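WILTBRIDGE, 11/17/25 - Skurkier, the Wiltbridge maker of flat-pack shelving and drawer units, will sell plywood offcuts and second-grade panels to the public from its Dilitz Road workshop starting this month.

The boards come from the same sheets used for the company's shelves. Until now, pieces too short for a shelf side, or marked on the face, were stacked at the back of the shop and collected by a recycler. Skurkier sent out 40 pallets of them last year.

"Most of it is perfectly good board," said Mitra Tehrani, who runs the cutting room. "It might have a pencil mark, a dark spot in the grain or a small chip along one edge. We can't put that in a bookcase we charge full price for, but you can certainly make a toolbox out of it."

Panels will be sorted into 2 grades. Grade A boards have clean edges and light marks that will sand out. Grade B boards may have chipped edges, specks or filled knots, and are meant for jigs, drawer bottoms, shed shelves and school projects. Both grades are sold by weight, and buyers can have one straight cut made free on each board.

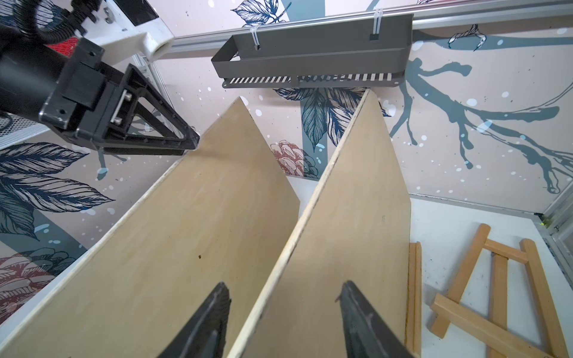 Thin panels will be kept upright on their long edges, which takes up less floor space and lets customers look through them without lifting a whole stack. Skurkier asks buyers to slide boards out by the top edge and to put back anything they don't want on the same side it came from. Gloves are recommended.

The sale area covers 900 square feet next to the loading door. It was cleared in October, when the company moved its hardware packing line upstairs. Parking is on the Abbasi Street side of the building.

Local schools and nonprofit workshops can reserve Grade B panels at no charge, up to 10 boards per order. Byung-chul Myung, who teaches woodworking at Wiltbridge Middle School, picked up the first order last month for a birdhouse unit.

"Sheet goods are the biggest line in my budget," Myung said. "Students make mistakes when they learn to measure, and I would like them to be able to start over with a fresh piece."

Skurkier does not deliver offcuts and cannot hold panels for individual buyers. Sizes change daily - the longest pieces usually go first. A board by the entrance will list what was cut that morning.

Media contact: Ishbel Pringle, Skurkier, Dilitz Road, Wiltbridge
School and nonprofit orders: Afshin Farahani, workshop office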